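Forno combinado Dorkell Prevard 604
Manual de instalação e utilização
Edição de 23/02/2020

Secção 5. Cozedura de massas levedadas e bolos de tabuleiro

5.1 Âmbito

A presente secção descreve a preparação do forno, a programação do ciclo de levedação e a cozedura de massas levedadas doces, com ou sem cobertura de fruta. As instruções pressupõem que o aparelho foi instalado de acordo com a Secção 2 e que o primeiro aquecimento em vazio já foi efetuado. Para pães de côdea rija, consulte a Secção 6.

Os programas mencionados estão disponíveis em todos os aparelhos com o módulo de vapor Brinine. Nos aparelhos sem este módulo, a levedação deve ser feita fora do forno e os pontos 5.3 e 5.4 não se aplicam.

5.2 Preparação do forno e dos acessórios

1. Retire da cavidade todos os acessórios que não vão ser utilizados, incluindo a grelha de assar e o tabuleiro de recolha de gorduras.

2. Verifique se as guias laterais estão encaixadas nos quatro pontos de fixação. Uma guia mal encaixada inclina o tabuleiro e a massa coze de forma desigual.

3. Coloque o tabuleiro Gethin no nível 2. O rebordo mais alto deve ficar voltado para o fundo da cavidade.

4. Encha o reservatório de água até à marca MAX com água potável fria. Não utilize água destilada, água com gás nem aditivos aromáticos.

5. Introduza o reservatório no compartimento até ouvir o encaixe. O indicador de água no painel deve apagar-se.

Nota: Antes da primeira utilização, lave o tabuleiro Gethin à mão, com água morna e detergente neutro, e seque-o com um pano macio. O revestimento não deve ser untado com aerossóis de cozinha, que deixam uma película difícil de remover.

CUIDADO: Não cubra o fundo da cavidade com folha de alumínio. A acumulação de calor danifica o esmalte, e os danos daí resultantes não estão abrangidos pela garantia.

5.3 Levedação com vapor

O programa Levedar mantém a cavidade a temperatura baixa e com humidade constante. A porta pode ser aberta durante o ciclo, mas cada abertura prolonga a fase de estabilização.

1. Coloque a massa numa taça resistente ao calor. A massa não deve ocupar mais de metade da capacidade da taça.

2. Pouse a taça no centro da grelha, no nível 1. Não tape.

3. Rode o seletor de funções para a posição Vapor e prima OK.

4. Selecione Levedar com as teclas de seta e confirme com OK. O visor apresenta a duração predefinida.

5. Ajuste a duração, se necessário. Para massas com manteiga e ovos, acrescente 13 minutos ao valor predefinido.

6. Prima Início. O símbolo de vapor fica intermitente durante o aquecimento da água e fixo quando a humidade pretendida é atingida.

7. Terminado o ciclo, abra a porta devagar e mantenha o rosto afastado. Seque com um pano a água condensada no vidro interior e na calha da porta.

Nota: Se o visor apresentar a mensagem H2O durante o ciclo, encha novamente o reservatório. O programa retoma automaticamente no ponto em que foi interrompido.

ATENÇÃO: O vapor à saída da cavidade pode causar queimaduras graves. Mantenha as crianças afastadas do aparelho durante a abertura da porta.

5.4 Segunda levedação no tabuleiro

1. Estenda a massa no tabuleiro Gethin, pressionando-a com os dedos até aos cantos. Não utilize facas nem espátulas metálicas sobre o revestimento.

2. Distribua a cobertura de fruta. A fruta de conserva deve ser previamente escorrida. A fruta fresca muito sumarenta deve ser colocada com a face cortada para cima.

3. Introduza o tabuleiro no nível 2 e selecione Levedar Curto.

4. Retire o tabuleiro antes de iniciar o pré-aquecimento. A massa não deve permanecer na cavidade enquanto o forno aquece.

Durante o pré-aquecimento, pouse o tabuleiro numa superfície estável, plana e ao abrigo de correntes de ar. As bancadas de pedra natural arrefecem a base da massa; recomenda-se a colocação de um pano dobrado por baixo do tabuleiro.
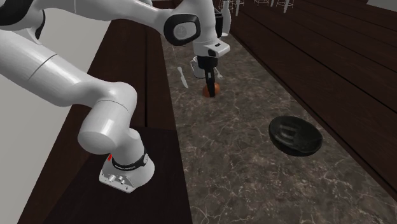

5.5 Pré-aquecimento e cozedura

1. Rode o seletor de funções para a posição Calor Superior e Inferior. A ventilação não é recomendada para massas com cobertura húmida.

2. Regule a temperatura para 170 °C e prima OK.

3. Aguarde o sinal sonoro. O pré-aquecimento está concluído quando a barra de temperatura no visor fica totalmente preenchida.

4. Introduza o tabuleiro no nível 2, utilizando luvas de forno secas.

5. Programe a duração indicada na receita e prima Início.

6. A meio da cozedura, verifique a cor da superfície através do vidro, com a iluminação interior ligada. Se a superfície escurecer demasiado depressa, cubra-a com uma folha de papel vegetal própria para forno.

7. No final, introduza um palito na zona mais alta da massa. Se sair com massa agarrada, prolongue a cozedura por mais 5 minutos e repita a verificação.

8. Retire o tabuleiro e deixe arrefecer sobre uma grelha antes de cortar.

CUIDADO: Não pouse o tabuleiro quente sobre a porta aberta. A porta não foi concebida para suportar cargas.

5.6 Memorizar um programa próprio

O aparelho permite guardar sequências de levedação e cozedura definidas pelo utilizador.

1. Com o programa regulado mas ainda não iniciado, mantenha premida a tecla M até ouvir dois sinais sonoros.

2. Escolha uma posição de memória livre. As posições ocupadas são assinaladas com um ponto.

3. Confirme com OK. Para sobrepor um programa existente, confirme segunda vez.

Os programas memorizados conservam-se em caso de falha de corrente. A reposição das definições de fábrica, descrita na Secção 9, elimina-os definitivamente.

5.7 Após a utilização

1. Esvazie o reservatório de água e deixe-o secar aberto.

2. Deixe a porta entreaberta até a cavidade estar completamente seca.

3. Remova restos de fruta e açúcar com um pano húmido assim que a cavidade tiver arrefecido. O açúcar caramelizado que volte a ser aquecido pode marcar o esmalte.

4. Lave o tabuleiro Gethin de acordo com a nota do ponto 5.2.

Nos aparelhos com módulo Brinine, o visor apresenta periodicamente a indicação CAL. Efetue a descalcificação conforme descrito na Secção 8. Os programas com vapor ficam bloqueados se a indicação for ignorada repetidamente.

5.8 Anomalias frequentes

A massa não cresce: confirme que o programa selecionado é Levedar e não Manter Quente. Verifique igualmente a validade do fermento.

A base fica húmida: o tabuleiro foi colocado num nível demasiado alto ou a fruta não foi bem escorrida. Utilize o nível 2.

A cor é irregular: verifique o encaixe das guias laterais e a orientação do tabuleiro.

Sai água pela parte inferior da porta: seque a calha e inspecione o vedante. Se o vedante apresentar fissuras, não utilize os programas com vapor e contacte a assistência técnica Dorkell.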